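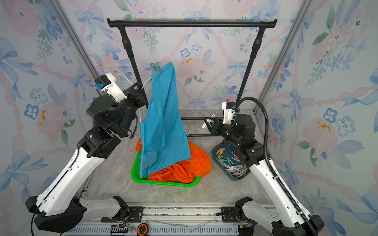
Figure 1. Black rack, blue garment, green basket, and clothespins against the floral wallpaper.

Drying Laundry in a Small Room: Rack, Cord, and Hanger
Household Science Project, Tullberg Residence
Saranya Nambiar, Dindo Castillo, Nassoro Lukumay
Advisor: Angus Lennox

1. Background

The laundry room at Tullberg has one dryer, and it spent most of July making a sound like a shopping cart going down stairs. Students on our floor hung their wash on chairs, doorknobs, and in one case a bicycle. Our project asked which way of hanging laundry indoors dries it fastest and leaves it in a state you could wear to class. We had hoped to study something with a more impressive title, but we all needed clean shirts.

Our first proposal also covered detergents. Mr. Lennox crossed that part out and wrote "pick one" in the margin. We picked hanging.

2. Materials

We used a free-standing rack of black tubing with a top bar and a lower bar, thin light-blue cord, plastic hangers, and a pile of clothespins in pastel colors. The clothespins live in a dark tray and the wash waits in a green plastic basket. We also borrowed a kitchen scale from Gangadharan Thevar, who teaches the cooking elective and wanted it back by dinner.

The test load was a set of cotton tops and shirts. Straight out of the washer, the whole load weighed 3495 grams. This was more than the scale could take in one go, so we weighed it in batches and added. Dindo added. Saranya added again and got the right answer.

3. Method

Each method was used with the same load, washed on the same setting, with the window shut. A run ended when two weighings an hour apart gave the same number.

Method A was the bare rack. Garments were folded over the top bar and left alone.

Method B was cord and clothespins. We tied the cord across the rack and clipped each garment by its top corners, so that it hung at full length.

Method C was hangers hooked over the top bar, spaced a hand's width apart.

We turned nothing over during a run. Nassoro objected that any sensible person would, and we agreed, and we still didn't. Turning is a variable.

4. What happened

Method A was the slowest. The part of the cloth that touched the bar stayed damp long after the hem was done, and every shirt came away with a crease across the chest. Dindo wore one to a job interview at Warrier, the copy shop, and reports that the crease was not discussed. He was also not hired, but our sample size is one.

Method B was the fastest, at 5 hours for the thinner tops. Long pieces were the exception. Anything that hung low enough to drape over the basket stayed damp at the bottom, and the basket was usually right under the rack – that is where you naturally put it down. Once we started moving the basket to the other side of the room, the long pieces kept up with the short ones. This may be our most useful finding and it cost nothing.

Method C took 6 hours for the same thin tops. It was easily the neatest. Collars kept their shape, and a dry shirt could go directly into the closet. The trouble was that hangers slid together toward the middle of the bar, and the shirts ended up pressed against each other like people on the morning bus. We would put them back, leave, return, and find them huddled again.

5. Problems

The cord. It sagged under the first wet shirt, we retied it, and it sagged under the second. A light cord also tangles if it is not wound up after each use, and it was not wound up after each use. Loose coils on the floor are a good way to bring the rack down with your foot, which happened during the second run. That run was thrown out and the load was rewashed.

The clothespins. The cheap Haturar ones we started with left little bite marks on the shoulders of knit tops. Clipping at the side seam hid most of them. We switched to a gentler kind for the later runs, so Method B had two sorts of clothespin in it. Mr. Lennox has asked us to say so, and we are saying so.

The scale. A wet shirt does not want to sit on a kitchen scale. Drips added up to around 300 grams over the first batch of weighings, so we began using a bowl and subtracting its weight.

6. Recommendations

For a small room with one rack, use cord and clothespins for thin tops and anything long, and keep hangers for shirts with collars. Put the basket somewhere else once it is empty. If it still has something in it, hang that up too.

We would like to repeat the test with the window open and with towels, which take up a whole rack by themselves and make everyone else wait. Saranya also wants to try a fan. The one at the Savlow Street thrift store is still for sale, minus its front cover, and our budget request is attached.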